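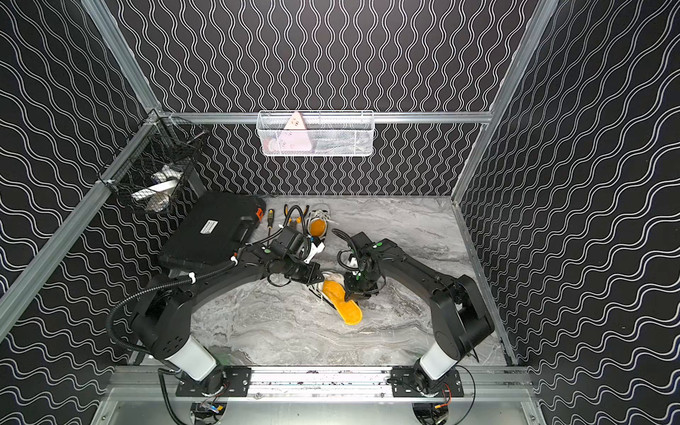

In Defence of the Second-Best Shoes
By Savvas Antoniadis

My sister-in-law, Marites Evangelista, throws shoes away the way other people cancel magazines. There is a moment of regret, then a lightness. I am told it is very freeing. I have never tried it, being the owner of a pair of canvas shoes I bought in May some years ago and have been about to replace ever since.

The trouble with canvas shoes is that they go wrong from the inside. The outside merely gets dirty, and dirt on a canvas shoe can pass for character. Inside, the lining lifts, the insole slides forward to bunch under the toes, and you walk about all day feeling as though you have trodden on a folded letter.
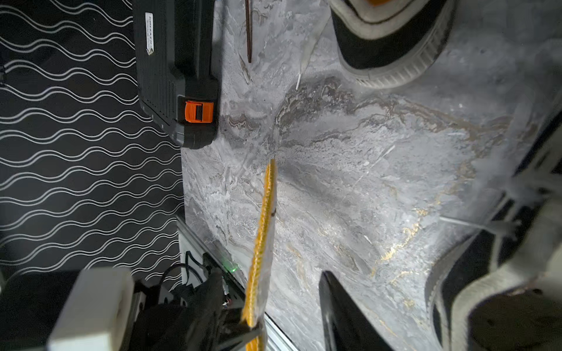
Marites says this is the shoe telling you something. I say it is the insole telling you something, and an insole is replaceable. I paid 3 pounds for my last pair, from a stall next to the Grinditz bakery, and they were fuzzy and warm and an alarming shade of orange. A new pair of shoes in the Enriquez window that week was 179. I am no mathematician, but I went home and fetched the scissors.

It takes patience, I grant you. Laces have to be slackened well past the point where you think they are slack. The tongue must be held out of the way, and it resents this. Then you try to slide something floppy into a long dark tunnel, and it folds up at the far end, and you begin again.
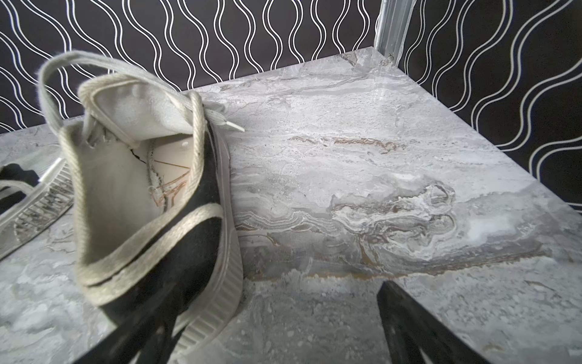 Black canvas with cream piping, and a seam starting to fray by the insole.

People object that an old shoe with a new insole is still an old shoe. So it is. I am an old man with new glasses and have not yet been put out for collection.

What I can't forgive is the insole sold in one size, with an outline to cut along and seven more outlines to confuse you. I once took off too much at the toe and spent a whole winter with cold tips. Cut large and trim later. Marites, who was passing, said I could have bought slippers.
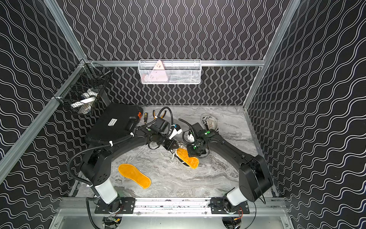 A word about laces

Wash them. They come up better than you expect, and a clean lace will distract the eye from almost any sole. Mine have been through the machine 23 times and still have both their ends.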